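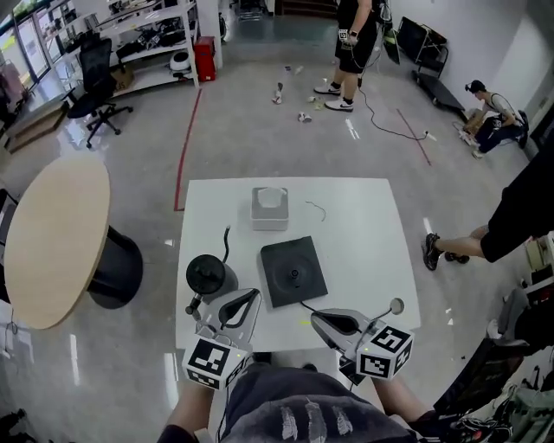

Grestine小型家電再利用事業 中間進捗報告

提出先：Moynihan基金 助成担当 Aisling Conneely様
報告者：Harriet Nguyen-Tran（事業責任者）
対象期間：助成開始から12月末まで

1. 対象期間の概況

前回の報告では、受付と保管の体制ができたところまでをお伝えしました。今期はそれに続き、引き取った小型家電の点検、修理、貸出の三つの業務を並行して動かしています。点検と貸出はおおむね計画どおりです。修理は部品の調達で遅れが出ており、来期の工程を一部組み替えます。予算の総額に変更はありませんが、費目間の流用を一点お願いしたく、第7項に記載しました。

今期に点検を終えた品は100点です。申請書に書いた今期の目標と同数になります。このうち17点は安全上の理由で再利用を見送り、自治体の回収に回しました。残りは貸出用、修理待ち、譲渡用に分けて棚に置いています。

2. 受付と引き取り

持ち込みの受付はBremanoの旧郵便局の一階で行っています。申請時は終日の受付を想定していましたが、午前の来所がごく少なかったため、途中から午後だけに改めました。空いた午前は点検に充てています。受付時間の変更は入口の掲示と町の広報紙で知らせましたが、広報紙の締切に間に合わなかった月があり、午前に来られて引き返した方がいました。現在は郵便受けの横に受付時間を書いた札を下げています。

車を持たない世帯からの引き取りはKieran Madiganが担当しています。町の南側は坂が多く、バスの便も少ないので、引き取りの希望は南側に集中しました。当初は希望があるたびに出向いていましたが、燃料費がかさむため、今は地区ごとにまとめて回っています。待っていただく期間は延びましたが、事前に電話で日程を伝えるようにしてから苦情は受けていません。

受付票の書式は二度直しました。最初の版には「故障の内容」という欄が一つあるだけで、「動かない」とだけ書かれたものが大半でした。今の版では、最後に使った時期、電源が入るかどうか、においや音の異常、付属品の有無を別々に聞いています。記入の手間は増えましたが、点検する側が最初に見る箇所を決めやすくなりました。高齢の方には窓口で聞き取り、こちらで記入しています。

3. 点検

点検はCathal Breathnachが責任者です。手順は外観、電源コード、絶縁、通電、機能の順で、途中で不合格になった品はそこで止め、後の項目には進みません。結果は本体に貼る札と台帳の両方に残します。

再利用を見送った17点の内訳で多かったのは、電源コードの被覆の劣化と、製造元の回収対象に該当したものです。コードの劣化は交換で対応できる場合もありますが、本体側の接続部まで傷んでいるものは見送りとしました。回収対象品は持ち主に連絡し、製造元への返送手続きの用紙をお渡ししています。連絡がつかなかった方については、品を保管したまま次の連絡を待っています。

湯沸かしに使う器具は、点検の基準を別に設けました。満水まで入れて沸騰させ、自動で止まることを確認し、冷めてからもう一度同じ試験をします。一度目は止まっても二度目に止まらない品が実際にあったためです。内部の水あかはクエン酸で落とします。Bremanoの水は硬く、一度の洗浄で落ちないことも多いので、洗浄は点検とは別の作業として記録することにしました。台座と本体が分かれる型では、受付の段階で両方そろっているかを必ず見ます。台座を家に忘れてこられる方が多いためです。

扇風機と暖房器具は季節によって持ち込みが偏ります。今期の後半は暖房器具が増え、点検台が埋まる日が続きました。油を封入した型は重く、一人で棚に上げられないため、床に近い段に場所を移しました。

4. 修理

今期の遅れはここに集中しています。主な原因は部品です。小型家電の部品は製造元から直接買えないことが多く、汎用品を探すことになります。部品商のBrullettiと取引を始め、温度ヒューズ、スイッチ、コード類はそこから仕入れられるようになりました。ただし少量の注文は他の注文とまとめて発送されるため、届くまでに時間がかかります。ある注文では、取り寄せたスイッチの端子の幅が合わず、返品と再注文でさらに遅れました。

対策として、よく使う部品を先に買い置きすることにしました。何を置くかは、これまでの修理記録からCathal Breathnachが選んでいます。買い置きの棚は作業場の奥に設け、使ったら棚の紙に書く方式です。記入漏れがあるため、月の終わりに現物と照合しています。

分解に特殊なねじ回しが要る品も予想より多くありました。工具は助成金の備品費で買い足しましたが、接着剤で組み立てられた品は工具があっても開けられません。無理に開けると外装が割れ、直っても貸し出せなくなります。接着式の品は今後、受付の段階で修理対象外とお伝えします。お断りすることになるので、回収場所の地図を窓口に置きました。

修理講習は申請書のとおり3回開きました。初回は電源コードとプラグの扱い、次が掃除機の手入れと詰まりの取り除き、最後がトースターの分解と清掃です。掃除機の回は申込みが多く、入れなかった方には次の機会を案内しました。参加者の感想では、自分の家の品を持ってきて作業したかったという声が目立ちました。持ち込み品は状態がさまざまで、時間内に終わらないおそれがあります。来期は事前に品を見せていただき、講習で扱えるものに限って受け付ける形を試します。

5. 貸出

貸出はGobnait Gilmartinが台帳の管理と合わせて担当しています。よく借りられているのは、ホットプレート、ミシン、除湿機、カーペット用の洗浄機です。年に何度かしか使わず、家に置くと場所をとる品に需要があることは、申請前の聞き取りで得た見通しと一致しました。一方、ミキサーや電気ケトルのように日常的に使う品は、借りるより譲ってほしいという希望がほとんどです。このため、日用の品は貸出の棚から譲渡の棚へ移しました。貸出に残しているのは、集会や引っ越しの間だけ使いたいという方のための分です。

返却の遅れは、貸出期間を延ばしたことで減りました。初めは一週間としていましたが、週末に使う予定が天候で流れ、そのまま返せなくなるという事情を何人もの方から聞きました。今は二週間です。除湿機だけは順番待ちがあるため一週間のままにしています。

返却時の清掃については、説明の仕方を変えました。以前は「きれいにして返してください」と口頭で伝えるだけで、どこまでを求めているのか伝わっていませんでした。現在は品ごとに一枚の紙を付け、外す部品、洗ってよい部品、水にぬらしてはいけない部品を書いています。ミシンの紙には針の外し方も載せました。紙は汚れるので透明の袋に入れて渡していますが、袋ごと戻ってこないことがあり、窓口に控えを置いています。

貸出を利用した方への質問票は、100人から回答がありました。自由記入で多かったのは、受付の時間を夕方まで延ばしてほしいという要望と、在庫を家で確認したいという要望です。前者は建物の施錠時刻の都合ですぐには応じられません。後者は第6項の台帳の件と合わせて進めます。
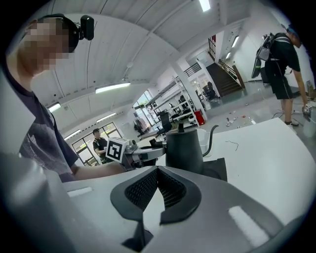 6. 台帳と情報公開

台帳は紙と表計算ファイルの二本立てで始めましたが、転記の誤りが続いたため、今期の途中で表計算ファイルに一本化しました。紙の台帳は移行時点で閉じ、保管しています。品の番号は受付順の通し番号とし、種類を表す記号は付けないことにしました。以前の番号では、温風の出る扇風機のように分類が決めにくい品で人によって記号が違い、同じ品が二重に登録されたことがあります。

在庫の一覧は、今は窓口に印刷して置いてあるだけです。来期は町の図書館のページに一覧を載せてもらう予定で、図書館側の了解は得ています。更新は週に一度、ファイルを送って差し替えてもらいます。貸出中かどうかは載せられますが、予約は電話と窓口に限ります。

借り手の氏名と連絡先は別のファイルに分け、開けるのはGobnait Gilmartinと報告者だけにしました。返却が済んだ方の記録をいつ消すかは、まだ決めていません。次回の打合せで基金のお考えを伺えればと思います。

7. 予算

人件費と家賃は計画どおりに執行しています。燃料費は前半に計画を上回りましたが、引き取りをまとめてからは計画内に収まっています。部品費は買い置きの分だけ増えました。広報費には残りがあります。印刷物を町の印刷機で刷らせてもらえたことと、広報紙への掲載が無料だったことによるものです。

この広報費の残額を部品費へ移すことについて、承認をお願いします。総額は変わりません。内訳は別紙の表に記載し、領収書の写しを添付しています。燃料の領収書に印字の薄いものが一枚あり、給油所に再発行を頼んでいます。届き次第お送りします。

8. 場所と設備

旧郵便局の作業場は北向きで、冬は午後の早い時間から手元が暗くなります。点検台の上に照明を足しました。湿気は前回の報告でも触れましたが、雨どいの修理が済んでからは壁際の棚のかびが出なくなっています。窓際の棚はまだ少し湿るため、布や紙を使った品は置いていません。

電気の容量については、暖房器具の試験中に主幹のブレーカーが落ちたことがありました。建物の持ち主と相談し、消費電力の大きい品の試験は、隣室の暖房を切ってから一台ずつ行う取り決めにしました。増設の見積もりも取りましたが、今の助成の範囲では難しい金額です。当面は取り決めを守って運用します。

9. 来期の予定

修理は、滞っている品の解消を先に進めます。買い置き部品で直せるものから着手し、代わりの部品が見つからないものは、持ち主の了解を得て部品取りに回します。新しい修理の受付は、その間、コードとスイッチの不具合に限ります。

貸出は品目を増やさず、除湿機の台数を補うことを優先します。寄付の呼びかけは広報紙と図書館の掲示板で行います。点検は来期も今期と同じ数を見込んでいますが、暖房器具の持ち込みが落ち着いた後は余裕が出るので、その時間を台帳の見直しに使います。

講習は、持ち込み品を扱う回を一度入れます。日程は図書館の会議室の空きを確認してからお知らせします。

10. 確認をお願いしたい事項

広報費から部品費への流用の可否。
借り手の記録の保存期間についてのお考え。
最終報告に質問票の集計を全文添付するか、要約でよいか。

添付：予算執行表、領収書写し、点検記録一覧、質問票の集計、講習の配布資料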